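Open day at the Halside, quick write up

Ok typing this fast before I forget it all. Went to the open day at the Halside on Sunday, the old theater in Greenwood that's been closed for the refit. Doors at 10, I got there 10:20, line already past the bakery. Free entry, you just give your name.

709 seats now. Used to be more but the old rows were so tight your knees were in somebody's hair. Sat in the balcony, row C, very comfy, good view of the whole stage. Side seats near the pillars still not great, avoid if you can.

Barry Whitlock took our group round. 27 of us, bit much for the backstage corridor. He does front of house and knows everything - which door sticks, who played the opening night, where the piano lives. Dressing rooms are tiny but clean. New mirrors, new showers. Loading dock is on Oltton Street so the trucks don't block the front any more.

Then sound check! Cutero were on stage, the four piece, they're doing two nights in December and came in to try the room. Played three songs and a half. Half because the monitor on the left went and Roy Oakley (sound desk) had to run down. Bass is much cleaner than before, no more boom under the balcony. Vocals a little thin at the back but he said the room changes once it's full of people and coats.

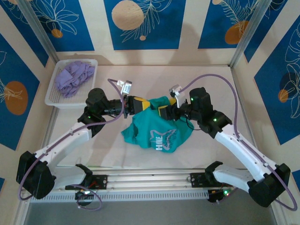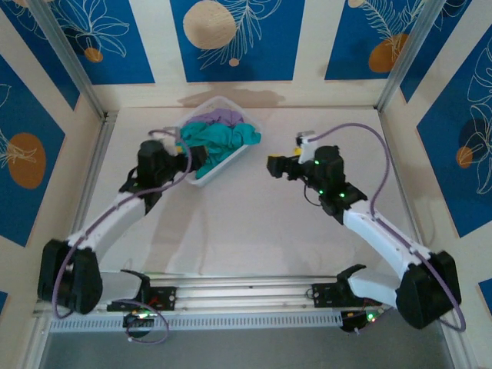

Tickets for the December nights. Box office wasn't selling on the day, which annoyed a few people, me included. Dorothy Sedgwick at the desk said members get first go, then everybody else the week after. Limit is two per person. No prices yet. Seated upstairs, standing downstairs, they take the floor seats out for it.

Food - the bar was open, coffee fine, pretzels gone by noon. Water fountain by the restrooms now, bring a bottle.

Parking is still a pain. Lot behind was full when I got ther, ended up by the library and walked. Bus stops right outside, take the bus.

Missed the lighting demo at 2, Nigel Furnival was runing it and people coming out said it was the best part. Next open day is in spring, no date up yet. I'll post when the member sale opens.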